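Prellgate picking cell: a review after one year on the returns bench
Posted 24 April 2022 by Kanini Massawe

Our workshop handles returned goods for a chain of garden and toy shops. Parcels come in, somebody opens them, and whatever is inside goes into a bin to be sorted. For most of the time I have been here that sorting was done by hand, by a pair of us standing at a bench. Last year the firm bought a Prellgate picking cell to do part of it. I run the bench the cell sits next to, and I have worked beside it on every shift since. This is my view of it as a user. I didn't choose it and I didn't pay for it.

What you get

Prellgate sell the cell as a package: an arm, a gripper with soft fingers, a camera, a control pendant and the software, which is called Rilel. You supply the table and the bin. Fitting took longer than we had been told, mostly because of the power supply and the floor fixings, and the fitter had to come back for the last of it. The paperwork was good. It is a proper printed manual with an index, and the page on clearing a stopped pick has been read so often that it falls open there.

Training was two days for each of us. The first day was all safety and I have no complaints about it. The second was meant to be Rilel, but the trainer spent too long on settings that we are not allowed to touch. I would have liked more time on the ordinary faults. Most of what we know about those we learned by phoning Prellgate, and later by asking each other.

How it does the job

The work is simple to describe. Mixed items go into the bin, the arm picks them out singly, and each goes to the right tray. Soft things, round things and light plastic things are where it does best. The fingers give a bit when they close, and in a year I have seen very little damaged by them. A person in a hurry breaks more.

It is poor with anything flat. Seed packets and thin card lie against the floor of the bin and the fingers close over the top of them. Chains and cords are no good either, as it lifts the lot and then drops it when it can't get free. We now take those out by hand before the bin is filled. That was never in the plan, and it means one of us is still doing a first sort, but it is a light job and can be done sitting down.

Things that end up close against a wall are the other trouble. If an item sits in a corner the arm will have a try, back off, have another try and then ask for help. Rilel calls this an assist. You go over, stop the cell in the proper way, move the item towards the middle and start it again. Early on we had 112 assists in our worst week, and whoever was on the bench spent the day walking to and fro. After a software update, and after we learned how to load the bin, it came down a lot. I would call it bearable now.
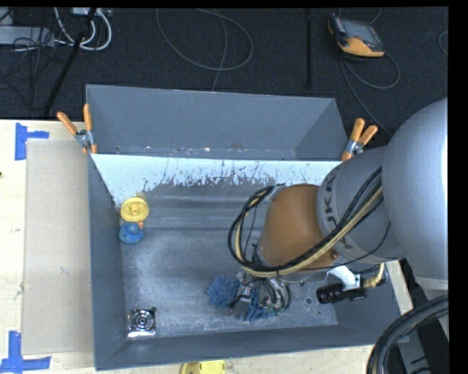

Loading matters more than the sales people let on. If you tip a whole crate in at once you get a heap, and the arm takes from the top and pushes the rest outwards. If you put in less, and more often, it keeps up a steady pace and leaves you alone. We worked this out for ourselves. I passed it on to Prellgate and was told it would go in the next manual.

Speed is fair. A good sorter with a fresh cup of tea is faster than the cell over an hour. Over a whole shift the cell comes out ahead, as it doesn't slow down after lunch. The firm's figure for the busiest month was 3,000 items, with the cell taking the easy ones and us taking the remainder. I can't say how that compares with other places.

What changed for the people

The main worry before it came was jobs. There were two of us on the bench and there are still two, but when a third post came free in April of last year it was not filled, and I think it would have been. That should be said in any fair account of the machine. Management told us at the start that no one would be let go, and they have kept to that. They said nothing about posts that fall empty.

The work itself is different. I used to finish with sore shoulders and a stiff neck from reaching down into a bin all day, and I don't any more. I have gone from sorting everything to checking, loading and dealing with whatever the cell can't manage. The odd items were always the interesting part, so in that way I have the better end of it.

Against that, the bench is quieter and I am tied to it more. When you sort by hand you can stop when you like. With the cell going you are always half listening for the assist tone, which is two short notes and can't be changed. I heard it in my sleep for the first month. We asked if it could be turned down, and it can, but only from a menu that needs the supervisor's code. Ours is now at the lowest setting – still loud enough in a small room.

Breaks needed sorting out as well. At first the cell was left going through lunch with one person minding it, which meant that person got no real break. We raised it and the cell is now stopped for the full break. If you are a manager reading this, settle that before the thing arrives and write it down.

There is also the matter of the numbers. Rilel keeps a log of every pick and every assist, with the time it took someone to answer. It does not put names in the log, but with two people on the rota it isn't hard to work out who was there. We were told it would not be used to judge anybody. So far it hasn't been, as far as I know. I would still like that in writing.

Pay went up slightly for those trained on the cell, after some asking. The extra is paid as an hourly allowance, so it stops if you are moved to another bench. I don't think that is right, as the training doesn't leave your head when you go to packing for a week.

Looking after it

Daily care is light. We wipe the camera glass, check the fingers for splits, look along the cables for rubbing and clear the bin of grit. Garden returns bring a surprising amount of soil. The fingers wear out before anything else does. Prellgate sell them in pairs and the price is high for what they are, but changing them is a short job with one tool and any of us can do it.

The service visit comes twice a year. On the first one the engineer found a loose fitting that we had missed, tightened it and showed us where to look. The second was done by somebody from Mussa, who do the service work for Prellgate in our area, and he was just as thorough. Telephone help is open on weekdays only, so we have been stuck on a Saturday more than once and had to sort by hand until the Monday. Nobody minded much, but you do need people who can still do it by hand. New starters here spend their first weeks sorting the old way for that reason.

Compared with the other one

Before the firm decided, they had a Nerkden cell in on trial. It used suction and it was very quick on boxes and anything with a smooth face. It could do little with soft toys, and it was noisy enough that we wore ear defenders. For a warehouse full of cartons I would pick the Nerkden. For mixed returns the Prellgate is the better machine, and it is a good deal easier to stand next to for eight hours.

Good points

Gentle on the goods
Easy on the back and shoulders of whoever used to do the job
Clear manual and decent service visits
Fingers can be changed without calling anyone out

Bad points

Flat items and cords have to be taken out first
Needs help with things near the walls of the bin
Assist tone can't be changed, and the volume is behind a supervisor's code
No telephone help at weekends
Replacement fingers cost too much
Training is thin on everyday faults

Who it would suit

A small or middling returns room with a steady flow of mixed, light goods would get on with it. If your work comes in rushes, or if most of it is flat, I would leave it. And ask the people on the bench to try it before you sign anything. We had an afternoon with the Nerkden and no time at all with this one, and the trouble with breaks and the tone would have come up within the hour.

I would give it four out of five for the work it does and three for how it was brought in. The second mark is down to our own firm as much as to Prellgate. We are due a new version of Rilel next, which is meant to let the operator set the volume, and I will add a note below when we have had it for a while.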